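# Perrin Glaze Recipes (open collection)

Last updated: 21/03/2018

This repository contains the glaze recipes and firing notes of the Perrin pottery workshop, in a form which is easy to search and to copy. Before, everything was in paper notebooks and on cards. 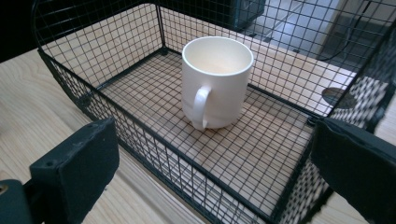 The notebooks were kept by three generations of potters and they do not agree on many things, for example on how to write a cone number. We have tried to keep what was written and to put our own remarks in a separate column.

## What is inside

- `recipes.csv` : one line for each recipe, 400 lines
- `materials.csv` : names of raw materials, with the old trade names and the names we use now
- `firings.csv` : the kiln log, as far as we could read it
- `notes/` : free text from the notebooks, typed by Eugénie Hamel and Loïc Millet
- `tools/convert.py` : a small script to go from parts to percent

## Columns of recipes.csv

`id` is a number which does not change. If a recipe is removed, the number is not used again.

`name` is the name in the notebook. Some names are used for several different glazes. "Winter white" is the worst case, please always use the id when you write to us.

`cone` is the Orton cone. When the notebook gives only a temperature, this field is empty and the temperature is in `temp_c`. We did not convert it, as the speed of heating is usually not known.

`atmosphere` is `ox`, `red` or `unknown`.

`m1` to `m9` and `q1` to `q9` are the materials and their quantities. The base recipe should add up to 100. Colorants and opacifiers (tin oxide, zircon, iron, cobalt) are added on top, and they have their own columns beginning with `add_`.

`surface` is one of `gloss`, `satin`, `matte`, `dry`. This was decided by looking at test tiles. Where the tile is lost, we took the word from the notebook, and `surface_source` says `book`.

`food` is explained below, please read it.

`remark` is ours. `remark_orig` is the remark of the potter, in the original language and with the original spelling.

## About the field "food"

The value `yes` means only that the potter used this glaze on the inside of cups and bowls. It does not mean that a laboratory has tested it. If you sell your work, send a fired piece for a leach test, with your own clay and your own kiln. A matte glaze deserves special attention, also when it contains no lead and no barium, because some of them are matte only for the reason that they are not melted enough. The lemon test is useful (one slice on the glaze during the night, then look for a change of color) but it can only tell you that a glaze is bad.

Recipes with lead were kept for historical interest. They have `food = no` and `hazard = lead`. Please do not mix them.

## Known problems

1. Recipe 41 is written two times in the notebooks, with 40 parts of feldspar in one place and with 2 parts less in the other. Both versions are given in the notes. The CSV has the first one.
2. "Feldspar" without any other word is coded as potash feldspar. Séverine Caron thinks that this is wrong for the oldest notebook, where it may be soda feldspar. We are waiting for her test tiles.
3. Some frits do not exist any more. We do not propose a replacement in the table, but you can find ideas in `notes/frits.txt`.
4. The dates in `firings.csv` are not complete. The month is often there without the year.
5. Water pages in the second notebook (it was under a leaking sink). Words in square brackets are guesses.

## How to use the script

 python convert.py recipes.csv --id 41 --batch 2000

The batch size is in grams of dry material. The script does not calculate the water. For dipping, begin with less water than you think necessary, pass through an 80 mesh sieve, and add more slowly.

## Corrections

Open an issue with the id, the field and the value you propose. A photograph of your test tile is welcome, if possible in daylight and with the name of the clay. Marwan Akl reads the issues and he answers slowly during the firing weeks. The next corrected version is planned for April.

## License and thanks

The tables and notes are under CC BY 4.0, the script is under the MIT license. Please cite "Perrin Glaze Recipes" and the version.

We thank Bimla Chaudhary, who lent us her own copies of the cards when ours had pages missing, and who found most of the errors in `materials.csv`.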